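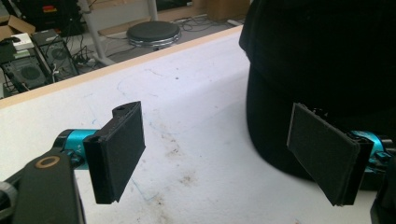
3.2 Table surfaces and reading comfort

The second part of the study concerned the color of the tables in the two reading rooms, Bravham and Oltby. In both towns the library had replaced its old dark brown tables with white ones, and the staff reported that some readers liked the change and others complained of tired eyes. Earlier work on this question was done mostly in offices, where people look at a screen for many hours. In a public reading room the visitor looks at paper, and the surface around the paper takes a large part of the visual field. We therefore could not simply take over the office results.

We gave out 200 questionnaires, divided equally between the two rooms. The visitors were asked to mark their comfort on a scale of 8 steps, first for the morning and then for the late afternoon, when the ceiling lamps are on. A white tabletop is shown in Figure 2; on a surface this light, even a faint shadow can be noticed. Several readers wrote that the shadow of their own hand disturbed them while they were taking notes, and this remark was more frequent in Oltby, where the lamps hang lower.

The answers for the morning did not differ much between the rooms. In the late afternoon the Bravham readers gave higher marks. We do not wish to explain this by the table color alone, as the Bravham room has also larger windows and a carpet, and its visitors are older on average. Baxter and Lowther discuss a similar difficulty in their survey of school libraries, and they suggest to cover half of the tables with a gray cloth and to repeat the questions after a month. We followed this suggestion in Oltby only. The Bravham library is open on Sunday and the staff could not look after the cloths on that day.

With the gray cloth, the remarks about shadows became fewer, but new remarks appeared about the cloth moving under the paper. These were coded separately and are treated in Section 3.3.

Figure 2. White tabletop.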